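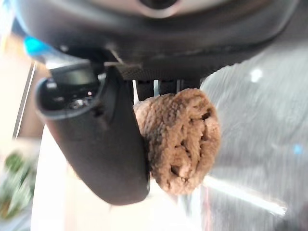
Progress report to the Stollwood Fund, second period

Project: Iltura common room, refit and daily upkeep
Prepared by: Clémence Rey

Work in this period went mostly into the glass table and what is kept on it. The first period covered the floor and the wiring and was reported separately.

The round table is now in use. We chose clear glass over the painted top in the original proposal, and the Van Dusen quote came in under the amount set aside. The dark metal base was included in that price. Glass shows every fingerprint, and wiping it down has been added to the closing routine at 6.

Small items had been left all over the room. We now sort them at the table at the end of each day. The white tray stays on the glass, and anything soft is picked up and checked for loose seams before it goes back on the shelf. The brown soft items take the longest. They collect carpet fluff, and they have to be brushed before they can be stored.
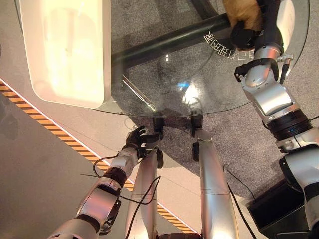

Brushing was not in the plan and has added to the staff hours. We have covered this from the supplies line, where spending is low, and do not ask for any change to the total.

The floor has held up well. The speckled carpet hides wear, and the smooth beige section is easy to sweep. The yellow and black stripe has been kept. Visitors asked whether it could be removed, but it marks the edge of the area we agreed to keep free of chairs — we would like it to stay until the final review.

Still open:

Spare feet for the table base. Ordered from Kernton in August, not yet delivered.

Shelf labels. Text is agreed, printing is not. We need 11 labels, including six for the lower shelf.

Storage for the cleaning cloths. They are in a cardboard box for now and should have a proper place.

Spending is within budget on all lines except staff hours, as explained above. Receipts for the table and the cleaning supplies are attached. The next report will cover the shelves and the labels, and will include the first full set of upkeep costs.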